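積み木の「お片付け枠」をテーブルにテープで作った方、跡は残りませんか？

暮らしの相談広場 ＞ 木の家具・おもちゃ
投稿日 2019-07-14

Chia-jung Shek

はじめまして！うちのテーブルのことで相談させてください。明るい色の木の天板で、板の継ぎ目に白っぽい線が一本入っているタイプです。そこに黒いテープで四角い枠を作って、「積み木はこの中に戻そうね」という遊びをしています。これが思いのほか好評で、赤も黄色も緑も、毎日出したりしまったり（主に出したり）。 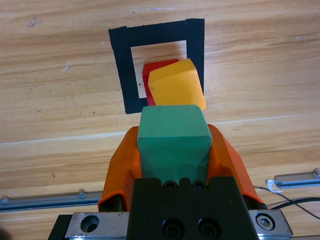 で、気になっているのがテープをはがしたあとなんです。枠の角はテープを重ねて貼ったので、そこだけ糊がべったり残るんじゃないかと心配で……。テープはHokbyのお店で買った1360円のセットに入っていたもので、袋を捨ててしまったから種類がわかりません。それと、積み木の角が当たってできたらしい小さな傷や点々も増えてきました。みなさんはどうしていますか？下に何か敷くべきでしょうか。ちなみに積み木は木製の小さな立方体です。

Lai-ching Chu

うちも去年の10月から同じことをやってます！仲間がいてうれしい（笑）

まずテープですが、種類がわからないなら早めに一度はがしてみるのがいいと思います。私は半年貼りっぱなしにして、糊が残ってかなり焦りました。ドライヤーの弱い風で少し温めて、端から天板に沿わせるようにゆっくり引くと、わりときれいに取れましたよ。重なっている角は上の一枚から順番にどうぞ。残った糊は、はがしたテープの粘着面でぺたぺた叩いて取ります。シールはがし液はニスまで曇ることがあるので、使うなら天板の裏など見えないところで試してからにしてくださいね。
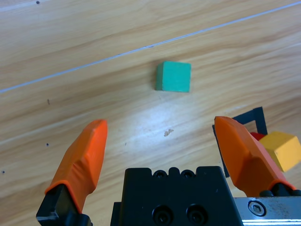
傷のほうは、私はもうあきらめました。斜めから光が当たると見えるけど、ごはんを食べている時は誰も気にしないし。点々は汚れのこともあるから、固く絞った布で拭いてみて、それでも消えないものだけ傷だと思えばいいかと。あと継ぎ目の線のところは、水拭きしたらすぐ乾拭きしています。どうしても気になるなら透明のマットですね。うちはSindnessのを2000円で買って、枠はマットの上に貼り直しました。テーブルに直接貼らなくていいので気が楽です。

書き忘れました、枠の向きをたまに変えると飽きないみたいです。ひし形に見える向きに座らせるだけでも「ちがう形になった！」って大騒ぎでした。赤、緑、黄色をばらばらに置いて、どれから入れる？と聞くのもおすすめ。 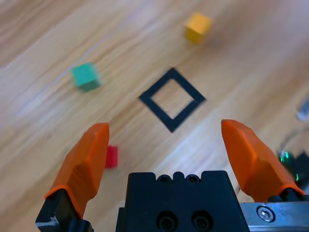 Chou

マスキングテープにすればいいのでは。うちはそれで貼って跡なしです。太めの黒も売ってます。
傷は味です。

Chia-jung Shek

お二人ともありがとうございます！さっそく角を少しだけ温めてめくってみたら、今のところべたつきはなさそうでした。全部はがすのは次の休みにがんばります。マットも寸法を測って探してみますね。黒のマスキングテープがあるのは知らなかったので、そっちも見てきます。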